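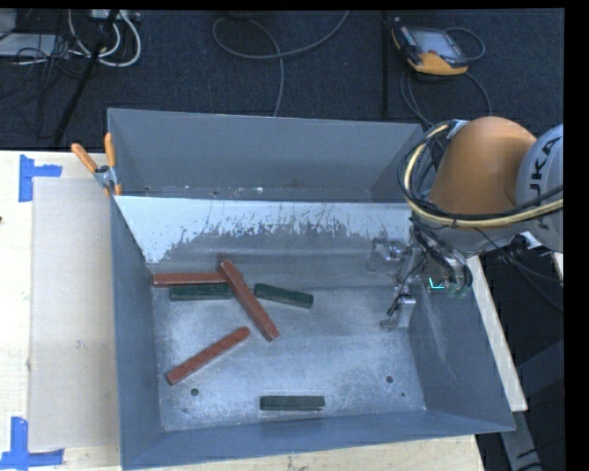
Sorting for a living

For eleven years my job at Arkport included the bars. Red-brown ones, green ones, all tipped into a metal bin in whatever heap gravity liked, and somebody had to fish them out and lay them straight for the next station. In June that somebody became an orange arm with a lot of cables.

We were told it would free us up. I have been freed up to stand next to it.

To be fair, my wrists are thrilled. On a heavy day I used to pick 3000 bars, and by Thursday I was opening jars with my teeth. Now I get paged when the arm is unhappy, and it gets unhappy over the silliest stuff. Two bars lying snug against each other, say. A kid could pull them apart. The arm thinks it over, tries, backs off and thinks some more, and then my pager goes.

The folks from Velidell came by and gave us 70 pages on fault codes. I have read them, which puts me in a small club. Most codes boil down to "move the bar a little," so I move the bar a little. My title is now cell technician. The raise was real but you'd need good light to see it.

What I miss is the talking. Four of us used to work that bench and we settled every major question of the day there, mostly football and whose turn it was to buy donuts. Two moved over to packing and one went to Sovason for the better shift. The arm has no opinion on donuts - I've asked.

Back on at six tomorrow.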